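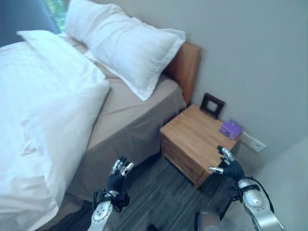 A reader in Ivberg wrote in to say that I go too easy on wasps, and that anyone with a nest by the back door would have sprayed it the first night. I have had a nest by the back door. I left it alone from June until the first hard frost, and I would do it again.

The nest hung under the eave of the shed, 7 feet from the step where I put my boots on. Paper wasps made it, the long-legged kind that fly with their feet dangling. By August it was as wide as my hand. I walked past it several times a day with buckets and a hose and was never stung. I did bump the shed wall with a ladder once, and they all stood up on the comb and looked at me until I backed off.

Paper wasps eat caterpillars, or rather they chew them up and feed them to their young. I grow kale and cabbage, and most summers the cabbage worms get a good share of both. That year I picked off very few. I can't prove the wasps did it. It was a dry spring, and that may have had more to do with it. But I watched one wasp work her way down a row of kale, leaf by leaf, and come up with something green, so they were doing part of the job. 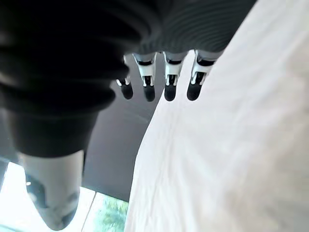

My complaint is with the way spraying has become the first step. The garden center out in Sistader has a full wall of cans by the register and one thin shelf of row cover in the back. Brilico, the chain where I buy potting soil, sent me a flyer in April that put wasps, spiders and ants in the same box under the word "pests." A garden spider has never hurt a tomato.

I make exceptions. Yellowjackets in a wall or in the ground where children play are another matter, and so is any nest near a person with an allergy. Those should go, and a professional should take them out. A paper wasp nest up high, off the main path, is a different thing - it is used for one season, and then it is empty.

I knocked mine down in January with a broom handle and counted 96 cells. It weighed next to nothing. It is on the windowsill over the potting bench now, and there is a new one started under the same eave, a little farther from the door.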